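The snagging list ran to 33 items

Abhishek Rastogi had been in his new house for two nights when he noticed that the door to the airing cupboard opened into the bathroom door. If both were open, neither could close. He wrote it on the back of a removal firm's invoice, under a note about the kitchen tap, and by the end of the week the invoice was full and he had moved on to an exercise book.

The house is on the Cutlow development, on the eastern side of Bovmont, where 380 homes are going up on what used to be a seed merchant's trial fields. It has three bedrooms, a garage that is slightly too narrow for the family car, and a garden that was handed over as bare soil with the turf rolled up by the gate. Rastogi and his wife bought it from the plans. They chose the kitchen doors from a sample board and the floor tiles from a photograph, and paid extra for a second socket on the landing.

"You sit in the sales office and there's a model of the whole estate with little trees on it," he says. "I looked at the trees more than I looked at the drawings."

Buying before a house is built has long been common in this part of the county, and the way it works has hardly changed. You pay a reservation fee, which holds the plot while solicitors are instructed. You exchange contracts, often with a long wait before the house is ready, and you are given an expected completion date which can move. What you are buying in the meantime is a set of drawings, a specification and a promise.

The specification is the part most buyers skim. It is usually a few stapled pages listing what comes as standard, and its wording matters. "Fitted wardrobe to main bedroom" may mean doors, a rail and a shelf, or it may mean doors and nothing behind them. "Landscaped front garden" can cover anything from a hedge to a strip of gravel. Rastogi's said "outside tap", and he got one, on the front wall beside the meter box, as far from the back garden as it could be.

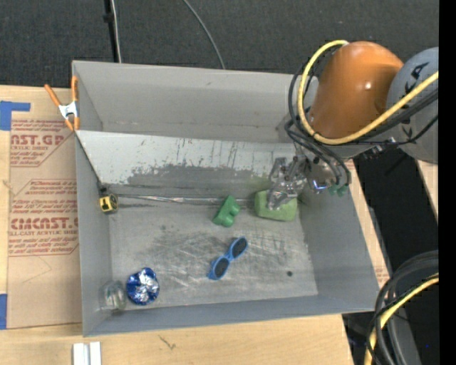 He raised it with the site manager, who was polite and showed him the drawing. The tap was marked on it, on the front wall. It stayed off the list.

Most of what did go on the list was small. There was paint on the hinges in the hall. A bedroom window had a scratch that could only be seen in the morning. The bath sealant had been smoothed over on one side and left in a bead on the other, and the loft hatch had no insulation on its upper face. Two of the entries were more serious. The shower tray drained away from the waste, so that water sat in the far corner, and the extractor fan in the downstairs toilet had never been connected to its duct. It ran perfectly well and blew damp air into the ceiling.

A snagging survey by an independent inspector would probably have found both. Rastogi decided against one to save money, at a point when the family was also paying for carpets, and says he would do it differently now. An inspector will run every tap, lift the loft hatch, check that the doors have been sealed top and bottom and look along the walls with a torch. The report comes with photographs and a room for each heading, and site managers tend to prefer it to an exercise book.

Timing is the other question. Some builders will let an inspector in before completion, which gives the best chance of getting work done while the trades are still on site. Others allow it only once the keys have been handed over. It is worth asking when you reserve, and worth getting the answer in an email. Buyers on the first phase at Cutlow were told different things by different people in the sales office, and at least one household booked a survey and then had to cancel it.

The builder divided Rastogi's list into three. Defects would be put right. Wear and settlement, meaning hairline cracks and doors that moved a little as the house dried out, would be looked at after the first winter. The rest was described as within tolerance. He argued over a few of those, including a kitchen worktop joint he could feel with his thumbnail, and won that one.

The first visit dealt with most of the paintwork and all the sealant. The fan took longer, as part of the ceiling had to come down, be replaced and be painted again. The plumber came twice for the shower tray and on the second visit said it would have to be taken out. For a week the family of four shared the bath, and Rastogi kept a record of who had come, when, and what they had said they would do next. He recommends that to anyone.

"I wasn't cross with the people who came," he says. "They were sent with one job on their sheet and I'd have six on mine."

By November there were seven items left, most of them waiting for the winter inspection. The two doors upstairs had been settled more simply. A joiner took the airing cupboard door off and rehung it on the other side, which used up most of a morning and left a row of filled holes in the frame that are still a slightly different white.

The second phase at Cutlow is now on sale, on the side nearest the Falcão roundabout. The plots there are a little smaller and several of the house types have been redrawn. The Trarnberg, which is the one Rastogi bought, has kept its name and its narrow garage, but the plan pinned up in the sales office shows the outside tap at the back.

His neighbours on both sides have borrowed the exercise book. One of them found that her own fan was not connected either, and sent a message round the street, and after that the builder checked the rest of the row without being asked. He would like to see the specification explained to buyers line by line before they pay a reservation fee, by someone who isn't selling them the house. A solicitor will read the contract, but won't generally tell you which wall the tap is on.

For anyone at the same stage, he suggests visiting a finished house of the same type, if there is one, and taking a tape measure. Measure the garage and the gap where the fridge will go. Open all the doors at once.

We use cookies to remember your preferences and to see which articles are read. By continuing to use this site you agree to our use of cookies. Accept | Manage settings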